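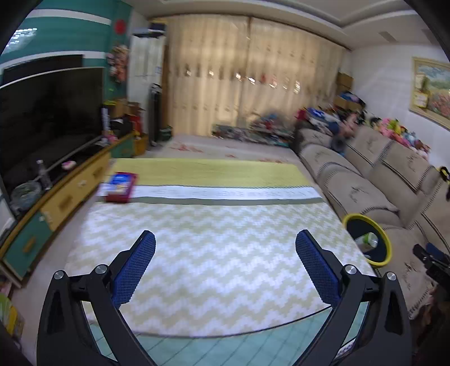 How to Look After a Printed Table Covering and Keep the Living Room Table Clear

Posted by Gwenllian Ifans

Our dining table moved into the living room when the children were small, and it has stayed there ever since, so it gets used for breakfast, homework, jigsaws, wrapping presents and whatever came in with the mail. For years I put a proper cloth on it and spent half my life ironing. Then my neighbor Chaimae gave me a wipe-clean one with a zigzag print and I've never gone back! These notes are for the wipe-clean kind. If yours is cotton or linen, most of the washing part won't apply, but the clearing part will.

What you'll need

A soft cloth, a second dry cloth, a bowl of warm water, a little dish soap, baking soda for stains, and one empty basket or box (any size you can carry with one hand).

Step 1. Clear it all in one go

Take your basket and put everything from the table into it. Don't sort yet. If you start sorting you'll find a letter that needs answering, and there goes the morning. Snack packets, pens, hair clips, the lot. Put the basket on a chair, and resist the urge to put things on the TV cabinet, which in our house is where objects go to retire.

Step 2. Shake or sweep

If the covering is small enough, carry it outside by the corners and give it a good shake. Mine is far too big for that, so I sweep the crumbs toward one edge with the dry cloth and catch them in my hand.

Step 3. Wipe with the pattern

Add a small squirt of soap to the warm water, wring your cloth out well, and start at the far end so you aren't leaning on the part you've just cleaned. On a zigzag I like to go along the lines. Pale prints hide crumbs beautifully but they do show tea, so look at it sideways against the light from the window.

For a stubborn ring, mix baking soda with a few drops of water, spread it on, and leave it for 15 minutes. Rub gently and rinse. Please don't use a scouring pad, however tempting. I took a good patch of print off my first one that way, and it was the patch right where visitors sit.

Step 4. Dry underneath too

Fold back one half, wipe the tabletop, let it air, then do the other half. Spills creep under the edge and a damp table will start to smell by the end of the week.

Step 5. Get the creases out

A new covering comes folded tight and the creases can hang on for ages. Lay it flat in a warm room overnight. If they're still there, turn it over, put a thick towel on top and go over it with a hair dryer on low, smoothing with your other hand as you go. No iron!

Step 6. Now sort the basket

Sit down with a cup of coffee and do it properly. Food back to the kitchen, toys to the toy box, papers in one pile. The whole job takes me 8 minutes on a good day, and rather longer if there's been glue.

A note on size

Several of you asked after my September post. Measure the tabletop and add the drop you want on both sides, so twice, before you go shopping. I forgot the second side once and had to give the thing to my brother-in-law, whose table is narrower. It fits him very nicely.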